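De : Ju-won Noh
À : liste bureaux-partages
Objet : Re: [bureaux-partages] Table blanche, encoche au fond, et ma santé mentale

Bonsoir la liste,
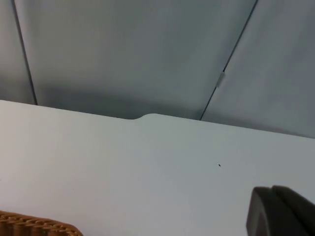
Budau demande si j'ai essayé la pierre d'argile avant d'écrire à quatre cents inconnus. Oui, Budau. J'ai essayé la pierre d'argile, le savon noir, le vinaigre coupé, et même l'eau claire, remède que tout le monde recommande et que personne n'applique.

Je reprends son message, parce qu'il pose les bonnes questions au milieu de quelques mauvaises.

> Ju-won, tu nous écris que tu as « retrouvé le blanc » de ton plateau.
> Très bien. Mais un plateau blanc mat, ça se salit rien qu'à le regarder.
> Tu comptes poser quelque chose dessus un jour, ou c'est un autel ?

Je compte y travailler. J'admets que depuis le nettoyage je pose ma tasse sur le rebord de la fenêtre et que je mange debout, mais ça va passer. Ma sœur m'a surprise hier en train de soulever un crayon pour vérifier qu'il n'avait rien laissé dessous. Elle n'a rien dit, ce qui chez elle est un commentaire.

> Deuxièmement, la découpe arrondie au bord arrière. J'ai la même
> et je n'ai jamais su quoi en faire. Chez moi elle sert surtout à
> avaler les stylos. Tu y passes tes câbles ?

C'est l'idée, oui. Je l'avais prise au départ pour une coquetterie de designer, une petite vague pour égayer l'arrière du meuble, que par définition on ne regarde jamais. Puis j'ai voulu coller la table contre la cloison, et mes prises se sont retrouvées pliées à angle droit. La vague a trouvé sa vocation dans l'après-midi.

J'y fais passer deux câbles, celui de la lampe et celui du portable. Pas trois. J'ai tenté le troisième, avec sa grosse prise moulée, et il a fallu tout débrancher pour la faire glisser par en dessous, à quatre pattes, la lampe de poche entre les dents. Si quelqu'un a la patience de couper et de remonter une fiche, je lui laisse la gloire. Pour les stylos, un morceau de mousse calé dans l'arrondi suffit. On coupe une fente au cutter, on y coince les câbles, et le stylo rebondit au lieu de disparaître. J'ai pris la mousse d'un emballage Zilow, elle était grise et elle était gratuite.

> Troisièmement, ta recette, s'il te plaît, et sans les adjectifs.

Sans les adjectifs, alors :

Vider la table. Entièrement, pas « sauf l'écran ».
Aspirer avec la brosse, y compris le long du bord arrière.
Eau tiède, une goutte de liquide vaisselle, microfibre essorée.
Laisser agir 5 minutes sur les ronds de café, sans frotter.
Rincer avec une deuxième microfibre. La deuxième, Budau, pas la première retournée.
Sécher tout de suite, en lignes droites. En rond, on fait des auréoles.

Pour les traces qui résistent, j'ai passé la gomme blanche (une gomme d'écolier, pas l'éponge magique, qui finit par lustrer le mat et vous laisse une plaque brillante en plein milieu pour l'éternité). Les marques grises laissées par le pied de l'ancien écran sont parties comme ça, avec 12 minutes de gommage et une émission de radio assez mauvaise.

Le produit Grultero que m'avait conseillé le vendeur, je ne le recommande pas. Il sent la piscine municipale et il a laissé un film que j'ai passé une soirée à enlever avec, je vous le donne en mille, de l'eau tiède et une goutte de liquide vaisselle.

Reste la question de la miette. Il y a toujours quelque chose. Sur la table nettoyée, séchée en lignes droites, il y a un minuscule point noir allongé, à peu près au milieu, là où l'œil tombe. Miette ou moucheron, je ne me prononce pas. Toute cette surface disponible, et il s'installe là. Sur mon ancien bureau en chêne foncé, il aurait pu vivre des années et fonder une famille. C'est le principal reproche que je fais au blanc.

Tkachenko m'a écrit hors liste pour me demander si je ne regrettais pas le chêne, justement. Un peu. Le chêne pardonnait. Mais il faisait 80 centimètres de profondeur, il mangeait la moitié du passage et il fallait le contourner de biais pour atteindre l'armoire. Et puis le gris clair derrière va bien avec le blanc, même si l'ensemble a un petit côté cabinet dentaire dont on m'a déjà parlé, merci, inutile de me le réécrire.

Deux questions pour finir, puisque c'est à ça que sert cette liste quand on n'y parle pas de chaises :

Est-ce que quelqu'un a déjà mis un sous-main sur ce genre de plateau mat pendant plus d'un an ? J'ai peur de retrouver dessous un rectangle plus clair que le reste.

Et est-ce qu'il existe une goulotte qui se fixe sous le plateau sans percer ? L'adhésif double face de la mienne a tenu jusqu'en avril, puis tout est descendu d'un coup, multiprise comprise, à trois heures du matin.

Bonne soirée à tous, et Budau, récupère tes stylos.

Ju-won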